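Blog > Kitchen > Odds and ends

22 Aug 2025
by Silvana Lacerda

Quick one tonight, I have bread rising and a kid who won't sleep. Wanted to get the ketchup thing down before I forget half of it.

So. My grandmother's cookbook. The one with no cover. I finally got to the chapter on "catsups" and there isn't a tomato in sight for the first four recipes. Mushroom, walnut, oyster, something with cucumbers that sounds awful. The book is a reprint and the original is 1852, says so on the inside page in very tiny print. Tomato shows up after all that, almost like an afterthought, and with no sugar at all. None. Just tomatoes, salt, mace, cloves, a lot of pepper, vinegar at the end.

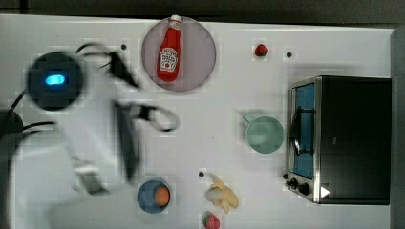
I made it in March with canned tomatoes, which was dumb, too much water. Cooked it forever and it still ran off the spoon. Thin and brown and sour. My husband put it on eggs and said "interesting" which in this house means no.

Round two was last week. Real tomatoes this time, from Noémi Fekete's garden two streets over. She had way too many, Bustholm ones, a type I'd never heard of, ugly and ribbed and almost no seeds. Great for this. Weighed out 4000 grams (scale only does grams now, battery door is taped, don't ask). Salted them whole overnight like the book says. Next morning squashed them by hand, drained off what came out, and saved the liquid for soup.

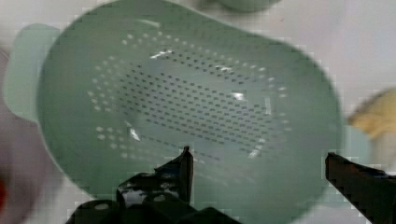

Then the boiling. Book says "till it be thick" and leaves you to it. Mine took most of an afternoon on low, lid off, windows open, the whole house smelling like cloves. Stir a lot toward the end, it catches. I scorched the bottom a bit and just didn't scrape that part.

Ended up with 485 grams. From all that! I weighed it twice. No wonder people bought the stuff as soon as they could.

Taste though. So much better then the first go. Dark, salty, kind of like steak sauce. Not sweet, so don't put it in front of a seven year old and call it ketchup, I learned that. On a burger it needs something sweet next to it. On beans it's perfect as is.
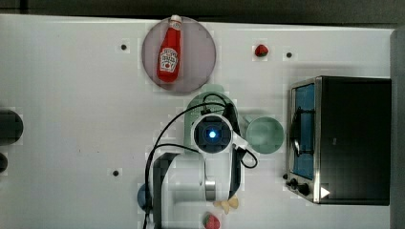

Changes for next time: less mace, half maybe. Vinegar in earlier so it isn't so sharp. Also Noémi thinks the skins should come out before the boil and not after and she's probably right, pushing hot pulp through a sieve is a misreable job.

Tried to do the walnut one too but you need green walnuts, picked early in the summer, and I missed it. The book wants 9 days in brine. Next year, if I remember.

Ok bread's ready. Will type up the recipe properly when I get a minute, amounts in the book are all in pecks.

Recent posts
Uysal pepper paste, third try
Soup from drained tomato water
My Handomis jar lids are rusting, what now
Beans on toast, the long version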